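Home | Topics | A-Z | Recent changes | Contact

Household chore automation

Household chore automation is the use of machines to do work in the home that people would otherwise do by hand. The term usually covers cleaning, washing up, laundry, tidying and simple cooking. It overlaps with light shop-floor work such as packing, sorting and shelf stacking, where many of the same methods are tried first.

Background

Most homes with electricity already have some automation. The washing machine and the dishwasher each took over one part of a longer job, and both did so by putting the work inside a closed box. The machine does not need to know what it is holding. A person still loads it, empties it and puts the contents away.

Robot vacuum cleaners and lawnmowers went a step further, as they move about on their own. They work on a flat surface and seldom need to pick anything up. Attempts to build a general home helper, able to handle whatever it finds, have gone more slowly.

Cloth and clothing

Laundry is often used as a test of how far the field has come. A plate or a box keeps its shape when lifted, but a shirt does not, and the same shirt can fall in a very large number of ways. A machine has to find an edge, take hold of one layer without the next, and keep track of the rest as it moves.

Folding machines were sold to commercial laundries well before robots were tried on the task. They handle sheets and towels quickly but need flat, fairly even pieces fed in by staff. The Skornari folder, designed by Reto Riedl, was meant to bring this approach into the home. It took shirts and light trousers clipped on one at a time. Owners reported that clipping took nearly as long as folding, and the model was withdrawn after two years.

Trousers made of heavy cloth are a separate problem. Denim is stiff at the seams and thick at the waistband, and zips and metal buttons can catch a finger or stop it closing fully.

Learning from people

Later work has moved away from fixed steps and towards learning from human examples. In one common method, a person does the chore using hand-held grippers of the kind a robot would carry, with the view from the gripper recorded throughout. The Mesine collection, led by Palesa Cele, holds 1,421 recordings of clothes being handled in ordinary bedrooms. Around 800 of them involve trousers or jeans.

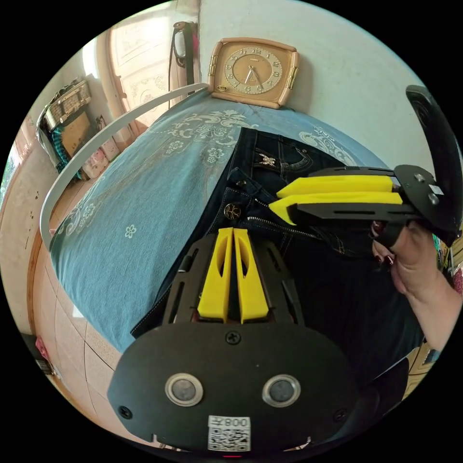 Maintained by the Domestic Machines Working Group, Shehu Institute

Jeans on a bed, with the yellow fingers of a hand-held gripper reaching towards them. A patterned bedspread is common in home recordings and can make the edge of a garment harder for software to pick out - plain worktops in laboratories give few such problems.

Present state

In trials at Sistov, a two-armed robot folded towels without help in most attempts, but took far longer than a person. Results for jeans were weaker. Ginette Friesen, who ran the trials, put most failures down to the first grasp. Normand Carrier has argued that speed matters less at home than on the shop floor, where a slow machine holds up everyone after it.

No machine yet does a full load of laundry from basket to drawer in an unfamiliar home with dependable results. Single steps can be done under good conditions.

See also: Dishwasher loading; Robot grippers; Bed making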